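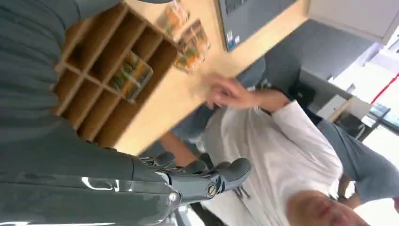

Clekeretti is a grasp planner for people who already own a hand and an arm and are tired of writing the part in between. It runs on an ordinary Linux box next to your controller, takes whatever depth and color streams you have, and sends back joint targets for the fingers and a path for the wrist. We built it for clutter: cubby shelves, snack packets in clear wrapping that throws glare back at the camera, a clear plastic container with something orange, yellow and green in it, and a person reaching toward the same desk. Clear packaging is where most depth maps go to die, so the planner keeps a separate guess for see-through surfaces and will tell you, in the log, how little it trusts that guess.

Wrist views come in at any rotation. Set the mount angle once in the config file and the planner stops caring which way is up. If you set it wrong it will plan a beautiful grasp through your desk, and the simulator will show you this before the desk does.

People are treated as moving obstacles with a margin you choose. The default is 15 cm. You can lower it to 10, and the software will ask you to type your name when you do.

What you get

The planner, the simulator, drivers for the Lurneck hand series, and a replay tool that lets you scrub through a failed pick frame by frame with the planner's reasons printed alongside. Usa Luangrath wrote the replay tool during a bad January and it is the part customers write to us about.

Licensing is per arm. The trial lasts 90 days and includes everything except phone support. Email gets a reply within 24 hours on working days, usually from Montri Chareonsuk, usually short.

Version notes, Jul 7, 2023: finger curl limits now load from the hand file. The "confident" setting has been renamed "fast."

Comments

prasert_k: Does the replay tool open logs from the previous version? Mine just shows a gray window.

Montri Chareonsuk: Run the converter first. Tools menu, last entry.

dmh: I miss "confident." It was at least a warning.

Related items
Lurneck hand driver pack
Grerniston simulator add-on
Prasertsri wrist camera calibration kit
Clekeretti replay tool, standalone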